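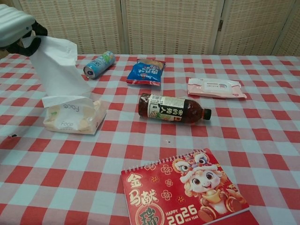 Section 4. Working at the Table Together With the Hotari Unit

This section is for the staff of the supply room and the front desk. Before the Hotari came, one person on every shift was filling the guest trays by hand, and this was up to 359 trays in the busy weeks of June. Now the unit takes the items and the person checks, corrects and restocks. Soft items need the most attention from you. A tissue pulled from a soft plastic pack comes out as a long crumpled column, and the gripper must hold it by the top edge while the pack stays down on the table. Bottles and cans lying on their side are another kind of task and are treated in Section 5.

4.1 Before the shift

1. Put on the tablecloth and pull it flat. Folds under a pack make it tilt.
2. Write the short name of the item on each soft pack with a thin dark marker, for example "Face". Write it on the top flap and also on the front side. The name is for your colleagues. The unit does not read it.
3. Open the pack fully along the cut line. Pull out the first sheet by hand and throw it away.
4. Place the pack with the opening up. Leave a free space of one hand on every side of it.
5. On the panel, choose Table, then Soft Items, then press Confirm.

Note: If the list on the panel shows only Rigid Items, the profile of the previous shift is still loaded. Log out and log in with your own card.

4.2 During the shift

1. Stay on the side of the table with the green button.
2. Watch the first 4 pulls after each new pack. If two sheets come out together, press Pause and separate them by hand.
3. When a sheet tears, do not take it from the fingers. Press Release, wait for the tone, then remove the paper.
4. When the pack is lifted together with the sheet, press Pause and put it back. Write "lift" in the shift book with the time of day.

Caution: Do not put your hand between the fingers and the pack while the lamp is white. Pause first, also when you are in a hurry.

Caution: Wet wipes with a flip-top lid must be opened by a person. The unit can damage the lid.

4.3 Changes in your duties

The tray count is no more part of your evaluation. Instead of this, each shift has 35 minutes for checking and for the shift book, and these minutes are paid as normal work. Please use them. In the first weeks many colleagues continued to fill trays in parallel with the unit and were very tired in the evening.

Persons who worked only at the table before are now trained also for restocking and for the panel. The training is given by Aldana Barrientos in the Nestent room. If you feel that the new duties are too much standing or too much screen, tell her early, the plan can be changed.

4.4 Maintenance

The finger pads are changed after 3,000 pulls. The panel shows a yellow mark when this number is reached. Ask Kvido Charvát for the new pads and do not use the pads of the older Tudana unit, they have the same color but a different thickness. After the change, repeat steps 4 and 5 of 4.1.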